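My deposit, part two
August
by the tenant upstairs

Many of you asked what happened with my deposit after I moved out from the Escobedo building. I paid 541 dollars when I signed, and Surix, the company that manages the place, sent me back 70. The letter said only "cleaning and wear." 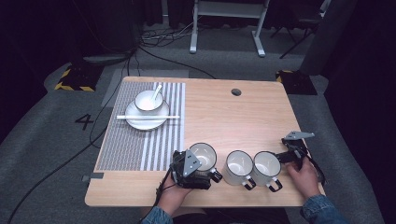 First I called them. This was a mistake, I think, as a call leaves no paper. A friend told me to write a letter and ask for an itemized list, so I did this on a Saturday and mailed it with a receipt. In my state the landlord must give such a list when he keeps money. Please check the law in yours, I am not a lawyer.
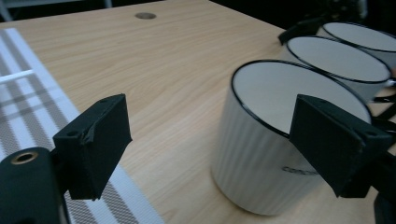
The list came after three weeks. They wanted 195 for carpet, 100 for painting, and the rest for "surface damage" in the kitchen. The carpet was already old when I came. I had the move-in form, signed by both sides, and it said "worn" next to the carpet. Keep this form - it is the best thing I have.

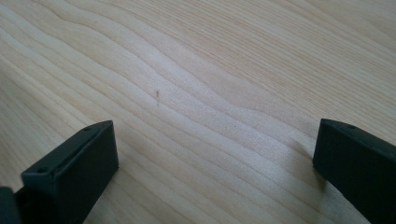

The kitchen charge was the hardest to answer. The lease speaks of "damage beyond normal use," and I had to read this sentence many times. Wood has its own lines, sometimes straight and sometimes wavy like a ridge of hills, and a person in a hurry can write down such a line as a scratch. I asked Surix for their photos with dates. Until now they did not send any.

The legal clinic at Codov read my papers for free and said small claims court is possible. I will file next week.

4 comments | 12 shares

ninth_floor: Same company, same "wear." Did you pay for filing?

Reply from author: Yes, a small fee. I can ask for it back if I win.

oldlease: Try Justeo also, they helped me with the forms.

mapletenant: Good luck, please write part three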